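3. Ce que le repos au froid change (ou pas) dans un sirop de gingembre maison

J'arrive à la partie que j'avais le plus envie d'écrire, celle du repos. Dans la section précédente je me suis contentée de décrire les racines, l'eau et le sucre, et je reconnais que c'était un peu sec. Maintenant on goûte !

Rappel pour qui aurait sauté des pages : notre sirop de base se fait avec du gingembre frais râpé sans l'éplucher (bien brossé quand même), du sucre de canne blond, de l'eau filtrée et un zeste de citron vert ajouté hors du feu. Chaque lot utilise 480 g de gingembre, toutes les racines viennent du même grossiste, Nông, et je les ai prises aussi fermes que possible. Les racines fripées donnent un jus plus fort mais aussi un arrière-goût de savon que je n'ai jamais réussi à masquer, même en forçant sur le citron. Je les ai donc écartées dès le tri, et tant pis pour la représentativité.

3.1 Préparation des lots

Le gingembre râpé chauffe avec l'eau à 60 °C, couvercle posé, puis on filtre à l'étamine en pressant bien. J'ai longtemps fait bouillir mon sirop, comme ma famille l'a toujours fait, et il m'a fallu plusieurs essais ratés pour lâcher cette habitude. À l'ébullition le piquant reste, mais le côté citronné de la racine s'en va, et on se retrouve avec une boisson qui chauffe la gorge sans avoir grand-chose à raconter. À température plus basse, c'est une autre boisson : plus ronde, presque florale, et nettement plus agréable avec de l'eau gazeuse et beaucoup de glace.

Le sucre est ajouté après filtration, dans le liquide encore tiède, et on remue jusqu'à ce qu'il n'en reste plus au fond. Les bouteilles (verre brun, bouchon mécanique de chez Zendach) sont ébouillantées puis remplies presque à ras. Une moitié des lots passe tout de suite à la dégustation, l'autre part au réfrigérateur pour 21 jours. Première mise en bouteille le 3/8/22, en pleine chaleur, avec une cuisine d'essai où le beurre fondait sur le plan de travail - pour un travail sur les boissons fraîches, on était au moins dans l'ambiance.

3.2 Dégustation

Le panel réunissait 50 personnes de la cantine de Gerkport, habituées à remplir nos fiches et pas toujours tendres. Chacune recevait deux verres, l'un préparé avec du sirop du jour et l'autre avec du sirop reposé, dilués exactement de la même façon et servis dans un ordre tiré au sort. On demandait de noter le piquant, le sucré, l'acidité et l'envie d'en reprendre. Cette dernière question n'est pas très orthodoxe, je le sais, mais c'est la seule que je pose à mes invités quand je sers une carafe chez moi, et je voulais la voir figurer dans un vrai protocole.

Le résultat le plus net concerne le piquant. Le sirop reposé est jugé plus doux par une large majorité du panel, et les commentaires libres vont dans le même sens : « moins agressif », « plus long », « on sent mieux le citron ». L'acidité ne bouge presque pas. Pour le sucré, les avis partent dans tous les sens et je me garderai bien d'en tirer quelque chose, d'autant que les amateurs de thé glacé du commerce trouvent tout trop peu sucré par principe.

Un mot sur le dépôt. Au fond des bouteilles reposées se forme une couche pâle, de l'amidon pour l'essentiel, qui se remet en suspension dès qu'on secoue. Les dégustateurs qui ont eu un verre trouble l'ont plutôt mieux noté que les autres. Je pensais le contraire ! Mon hypothèse est que le trouble fait « maison » et qu'on boit aussi avec les yeux, mais il faudrait des verres opaques pour trancher, et ce sera pour la campagne de novembre.

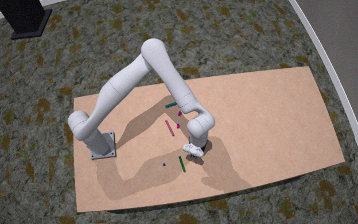
Figure 4. Bras robotisé blanc sur une table beige clair, vue de synthèse.

Faut-il secouer la bouteille avant de servir ? Secouez-la doucement, juste assez pour que le dépôt remonte, puis versez aussitôt sur la glace.

3.3 Ce qui m'embête encore

Deux points me gênent. D'abord le citron vert : le zeste ajouté hors du feu varie beaucoup d'un fruit à l'autre, et je ne peux pas exclure qu'une partie de la douceur attribuée au repos vienne de là. J'ai bien essayé l'extrait Skuvari, très régulier, mais il prenait toute la place et le gingembre disparaissait derrière (une collègue a parlé de bonbon pour la toux, elle n'avait pas tort). Ensuite, le froid. Nos réfrigérateurs s'ouvrent à longueur de journée, comme ceux de n'importe quelle cuisine, et les bouteilles rangées dans la porte ont sûrement vécu autre chose que celles du fond. Leur place n'a pas été notée au départ, et je m'en mords les doigts.

Pour la suite de l'article, je garde donc le sirop reposé comme référence, zeste compris, et c'est lui qui sert de base aux mélanges avec la pastèque et le concombre présentés en section 4.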